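Forums > Workshop Floor > Robots and Automation > Rules and Good Practice

Thread: What counts as "clear of the cell" for a bench arm?

tallowgate
We have a small arm on a bench at Vimbridge, doing pick and place out of open boxes. Our written rule says the bench must be "clear of loose items" before anyone enables the arm. Two people on the same shift read that two ways. One strips the bench bare. The other leaves hand tools at the back, on the grounds that the arm never goes there. I have to rewrite the rule before June and would like to know what other sites put.

Kelechi Okoro
Ours gives a distance. Nothing within 200 mm of the programmed path unless it is part of the job. It is marked on the bench in tape so you can see it.

pinchvalve
A distance from the programmed path only covers you if the arm stays on the path. People jog it by hand when something jams, and that's when things get hit. I would write the rule for the full reach and leave the path out of it.

Kelechi Okoro
Full reach on our bench takes in the wall, the shelf and half the next bench. If the rule can't be kept, people stop reading it. We tried that wording at Fimolport and it lasted one audit.

pinchvalve
Then limit the reach in the controller and write the rule for the limited reach. The soft limits are there to be used. Moving the arm by hand is still moving the arm.

mrs_dunnock
Check what your risk assessment says first. Ours has a line that the bench rule and the assessment must use the same words, and they didn't. The assessment said "workspace" and the bench card said "cell". We got a finding for it (ref 1648, still open).

tallowgate
Thanks. We do have soft limits set, but they were set for the old gripper, which was shorter. I'll get them checked. The question about tools still stands though. Some of the tools are what the arm is picking.

oddlegs
Split the list in two. Work items are named on the job card. Everything else is a loose item and comes off. At Afolabi we had 6 job cards for one bench and it was no trouble once they were laminated.
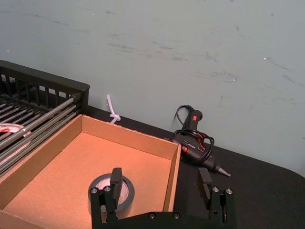

Cables are the part I would write down separately, whatever you decide on distance. Most bench rules I have read talk about objects and say nothing of leads, and a lead can be inside the limit when the tool it belongs to is outside it. Take the glue gun lying by the wall, to the right of the cardboard box, with its black cord looped over the handle and body. If the job card says "glue gun", does that include the cord? Ours would say yes, but coiled and tied before the arm is enabled. The black tape roll on the floor of the box is easy by comparison, it is one item in one place and the card can name it.

pinchvalve
Agree on cords. I would go further and say no corded tool as a work item at all unless the job needs one. A finger through a loop and the whole thing comes with it.

oddlegs
Fine for production. For trials you want awkward items, or you learn nothing about the grip. I'd allow it at reduced speed. We cap at 100 mm/s for anything with a lead.

pinchvalve
Reduced speed doesn't stop a snag. It gives you longer to reach the stop button, if somebody is standing there. Put that in as well.

Kelechi Okoro
We use the Julomik checklist, which has a tick box for leads, separate from loose items. Unplugged, coiled, tied. It doesn't mention speed.

tallowgate
Draft so far:
1. Work items are listed on the job card. Anything not listed comes off the bench inside the soft limits.
2. Leads are part of the item. Unplugged, coiled and tied before enabling.
3. Items with leads, reduced speed only, one person at the stop.
4. Soft limits rechecked whenever the gripper is changed.

mrs_dunnock
Number 4 needs a name against it or it won't get done. And use "bench" or "cell" all the way through, please, and match the assessment.

pinchvalve
I still don't like 3 but I could work to it.

Contact the moderators | Copyright remains with the individual posters | Back to top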